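Print this page | E-mail this page

Search: Enter keywords Go

How to run a gender equality check on your town's budget

Posted Apr 11, 2025

If your council has signed an equality charter or passed a nice-sounding motion and then gone a bit quiet, this guide is for you! A gender equality check on the budget is the most useful thing a small municipality can do with a spare few weeks, and you don't need a consultant or a big policy office to do it. We ran our first one in Fenau with two people and a spreadsheet, and I've been telling anyone who'll listen ever since.

The idea is simple. You take a service the council pays for, find out who uses it and who doesn't, and ask whether the money is landing where you meant it to. Then you change something. The steps below are the ones we now follow every year.

Step 1. Choose one service

Start small. Whole-budget reviews sound impressive and tend to collapse by the second meeting. Pick one line with a clear set of users: the community pool, snow clearing, the evening bus, library hours, sports grants. Sports grants are a terrific first choice, as the clubs already hold membership lists and people have strong feelings about them (you'll get plenty of replies).

Ask finance for the line as adopted and as spent. These are often quite different, and the gap can be the most interesting thing in the file. 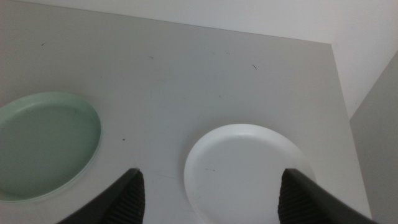

Write down in one sentence what the service is meant to achieve. Ours for the sports grants was "to help residents of all ages be active close to home." Keep that sentence at the top of every page you produce. When the discussion wanders off into parking, and it will, you can point back to it.

Step 2. Find out who uses it

Begin with what you already have. Booking records, program registrations, permit applications and complaint logs will take you a long way. Look for a breakdown by gender and by age band at the very least. If your records also show neighbourhood, disability or language spoken at home, fantastic, bring those in too, but watch your privacy rules: we don't publish any group with fewer than 4 people in it.

Where the records are thin, do a short survey. Fifty responses won't give you a statistically perfect picture of the town, but they'll tell you plenty about opening hours, lighting and cost. Leave paper copies at the pharmacy, the laundromat and the childcare centre as well as putting the form online. Keep it to one page. Include "I don't use this service because..." with a generous blank space after it, because the non-users are the people you most want to hear from and they're the ones your records will never show.

Step 3. Follow the dollars

Now put users and spending side by side. For every grant or activity, note the amount, the number of participants and the split. Work out the spending per participant for women and girls, for men and boys, and for anyone who ticked another box or none.

Don't forget the hidden support. A club that gets a grant of $500 may also get free field time, mowing, floodlights and a storage shed. In our case most of the council's support turned out to be in kind, and once we'd added it up the table looked completely different. I remember just staring at it!
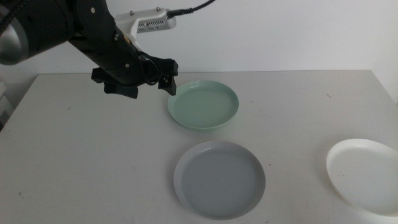
Time slots are worth their own column. An hour at 6 p.m. and an hour at 9:30 p.m. cost the council the same, but they aren't worth the same to a parent with young kids or to a teenager who has to walk home. Mark each slot as prime, ordinary or late, agree on what those words mean before you start, and count who gets which.

Step 4. Talk to people before you write anything

Take the table out for a walk. Book a few short conversations with clubs, users and front-desk staff. Front-desk staff are gold. They know which change room door doesn't lock and which group gives up after two weeks.

Hold at least one session during the day and one in the evening, with childcare if you can manage it. Send the numbers out ahead of time so that people aren't reading and reacting in the same breath. The folks in Plondia held theirs at the rink during practice, when parents were sitting around anyway, and they had a better turnout than any of our formal evenings. We've shamelessly copied them.

Ask open questions:

- What would make this easier to use?
- Who have you seen stop coming?
- If there were a little more money, where should it go?
- If there were a little less, what must be protected? 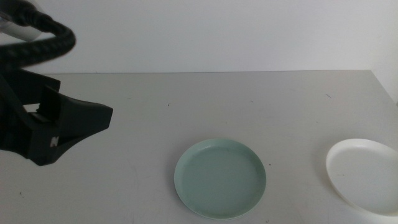
Expect some defensiveness, and be kind about it. Most uneven budgets grew up over decades without anyone planning them that way. A coach who has given years of evenings to a team can easily hear your table as an accusation. Say early and often that you're looking at how council spends its money.

Step 5. Propose changes that fit the budget cycle

Timing matters enormously. Our departments submit their drafts in June, so findings have to be on their desks before then. Check your own calendar and count backwards.

Aim for a mix of free changes and changes with a price tag. Rotating the prime slots is free. So is adding a participation question to the grant form. Better path lighting costs money and may need to wait, so write it up properly now and it'll be ready when a funding program opens.

For each proposal, record the service, the change, the cost, the department responsible and how you'll know whether it worked. One row each. Set a target you can check next year, such as 80 per cent of clubs returning participation figures with their application.

Step 6. Publish and repeat

Put the table, the proposals and council's decision on your website, including the proposals that were turned down. Then book next year's check while everyone still remembers how this one went. The second round is so much quicker, and it's where you start seeing movement!
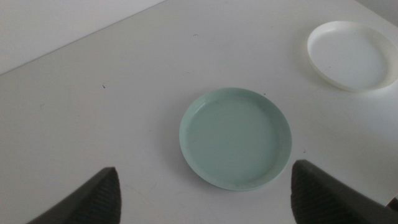 Comments

Hutent: We did this with library hours and I'd add one thing to Step 2. Ask what time people finish work. We had a lovely gender breakdown and still couldn't explain the empty Thursday-style late openings until we found out when shifts ended at the plant.Reply from the author: Great addition, thank you! I'll put shift times on our survey form for the next round.

Related items

Writing a local equality action plan
Østergaard: what we learned from a safer streets walk
Childcare at public meetings: a checklist
Plain-language budget summaries
Grant application forms, with participation questions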